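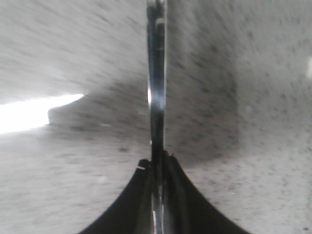

Figure 4. Pale gray speckled surfaces at the serving station.

Section 3. Setting a Place on the Serving Tray

3.1 Scope

This section applies to all single-place settings prepared at the Flisedside dining rooms with the Trorance tableware set. It covers the tray, the plate, the cutlery and the cups. Hot dishes and the return of used trays are covered in Section 4.

Staff who have not set a tray under this manual before should complete one full setting with a supervisor present.

3.2 Before You Begin

Wash and dry your hands. Wipe the countertop with a damp cloth, then with a dry one. Crumbs and grit are hard to see on speckled stone, so pass a flat hand over the surface after wiping.

Caution: Do not use scouring powder or vinegar on the stone. Use only the cleaner issued by the kitchen office (stock number 322).

Inspect each item before it is placed. Set aside any plate or cup with a chip, however small, and any tray with a cracked rim. Water spots on stainless steel may be removed with a dry lint-free cloth.

3.3 Setting the Tray

1. Lay the tray flat on the countertop with one long side toward you. The whole base must rest on the stone.

2. Place the plate on the left half of the tray. Leave a margin of tray on every side of the plate so that its rim does not touch the rim of the tray.

3. Place the fork on the right half, next to the plate, with the tines toward the front of the tray.

4. Place the chopsticks to the right of the fork, close together and with their tips even.

5. Place the spoon to the right of the chopsticks, with the bowl toward the front.

6. Turn the three utensils to the same slight angle, handles toward the back. They should lie parallel and should not cross.

7. Stand the cups on the countertop behind the tray. Cups are carried to the table separately.

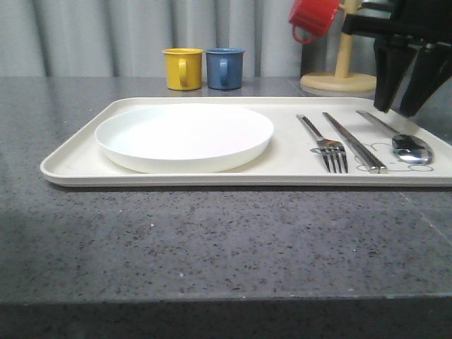 Note: Some trays in the Trorance set carry a printed line pattern. The cutlery may be laid over it. Do not move the utensils toward the plate in order to keep the pattern clear.

Note: Guests who ask for a left-handed setting receive the same items in reverse order, with the plate on the right half of the tray. Mark the order slip "L" before the tray leaves the counter.

3.4 Checking and Carrying

Look at the tray from the guest's side before lifting it. Correct any utensil that has shifted. Handle cutlery by the handles only and plates by the outer rim.

Lift the tray with both hands, one at each short side, and keep it level. If the plate slides during carrying, stop at the nearest clear surface and reset the place from step 2.

Caution: Do not stack set trays - the low rim will not hold the weight of a second tray clear of the plate.

3.5 Replacement Items

Damaged tableware is to be recorded on Form 956 and left in the Prikus cabinet. Replacements are ordered through Popescu at the end of each week. Questions on this section should be sent to Gorazd Zupan, Dining Services.

Section last revised Saturday, August 12, 2023.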